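From: Renzo Grasso
To: Brulside Neighbors list
Subject: Re: Tedby dishwasher, third visit

Fouzia Qureshi wrote:

> Our dishwasher (a Tedby, bought with the house, so no idea how
> old) stops dead with 12 minutes left on the display and hums at
> us. The repair people in Tisstead have been out twice. First time
> they replaced the door latch. Second time they looked at the door
> latch. They now want to come a third time and "start with the
> pump." Does anyone know someone better, or should I give up and
> buy the Blomqvist my sister keeps talking about?
> Fouzia

Fouzia,

I had this exact hum for most of February, so you have my sympathy and, unluckily for you, my opinions.

Before anyone sells you a pump, look at the drain hose. On my Tedby it leaves the back of the machine, goes through a hole in the cabinet that was clearly drilled by someone in a hurry, and then climbs up to the sink drain. Mine had sagged and folded over on itself behind the trash can. The machine would try to empty, fail, and sit there humming like a man waiting for an elevator. Straightening it took me five minutes, plus the rest of the afternoon getting everything back under the sink.
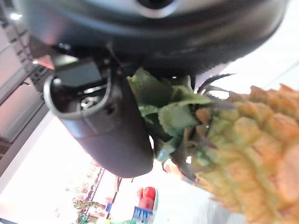

If the hose is fine, turn the power off at the breaker, take out the bottom rack and clean the filter. It twists out. I had owned the thing for years under the impression that the filter was decorative. What came out included a fruit sticker, half a twist tie and the label from a jar of olives, which I suppose had been circulating in there since we last had company.

As for the Tisstead people, ask them whether the visit fee starts over each time. They charged me $60 to walk in the door, and when I pointed out that they had walked in the same door for the same fault the week before, the man on the phone went away and came back and said it could be waived. It could not be waived until I asked. Get that in writing, or at least get his name.

Rogério Araújo on Brulside did mine in the end. He works on his own, he doesn't answer the phone before 5 in the evening, and he will tell you what he thinks of how you load the plates. But he put a meter on the drain pump before he said a word about replacing it, and then he said it didn't need replacing. I nearly hugged him. If yours does turn out to be dead, he'll give you a price for the part and a price for the labor as two separate numbers, and you can decide from there.

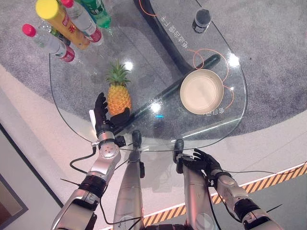
About the Blomqvist, I would wait. Nighat Jadoon has one and likes it, but hers was part of a whole new kitchen and I think the affection is spread over the countertops as well. The integrated model was $2,509 the last time I looked, before delivery, and they wanted extra to haul the old one away. It is quiet, I'll grant you. We were over there and I couldn't tell it was running. On the other hand, the racks are cut up into so many clever little rows that anything wide has to lean. A round bowl with a proper wide rim, like the cream one next to the pineapple up there, would take out half the lower rack and then hold a puddle for you. Take your own biggest bowl to the showroom if you go. They look at you strangely but they can't stop you.

Colton MacDonald will reply to this saying run a cup of vinegar through it. You can, it does no harm and the kitchen smells like a pickle – but vinegar won't unfold a hose.

I'm home Sunday if you want a second pair of hands pulling the machine out. Put down an old towel first. There is always more water in that hose than you think.

Renzo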